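2022-09-13

Joint sealant, Brindlow mix – notes before I forget

Second go at the cold pour. Riet Van den Broek's batch from June had gone stringy in the tin, so binned it and opened the new one. Stirred by hand, slow, no drill this time. Drill puts air in and you get pinholes all down the bead. Still some pinholes but small.

Test blocks: old concrete offcuts from under the bench, wire brushed, blown out, brushed again. Backer rod pushed in with the blunt roller. Preltov primer on one face only so we can compare. Left it till tacky. Tin says longer than I gave it, was in a hurry, note that if the primed side lets go first.

Poured 574 g all in. More than I'd planned. The jug lip dribbles on the left, needs filing or chucking. Masking tape came off clean on the primed block, tore on the other one and took a bit of edge with it. Pull tape at a low angle, and sooner. I write this every time.

Skin formed quicker than the Tavares stuff. Tooling it with soapy water was fine, tooling it dry was a mess. Washing up liquid in the water at a guess, should measure it next time. Surface is a touch glossy for outdoor work, people will moan. Could dust with fine sand while it's still open? Try on a scrap first, NOT on the numbered blocks.

Blocks on the shelf by the window now, 2 weights on each, 70 mm centres marked in pencil. Pencil rubs off, use the paint pen. Don't move them please. Whoever borrowed the good calipers, they live in the top drawer.
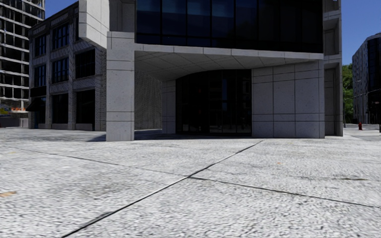

Next thing is wide gaps. Everything so far has been narrow and the bead behaves differently once it gets any width, it slumps in the middle and looks like a gutter. Thinking two passes with a rest between. Zikance do a thicker grade, have asked for a sample, no reply yet. Chase.

Also pull test. Rig only goes to 50 mm travel and the last lot streched past that without breaking, so we got no number at all. Shorter block or longer rails. Shorter block is cheaper.

To get: gloves (medium), tape, rod in the next size up, new jug.

Lid on the primer was left loose again, have taped it down. Check the skin first thing, thumb test on the unprimed one, then write up propperly.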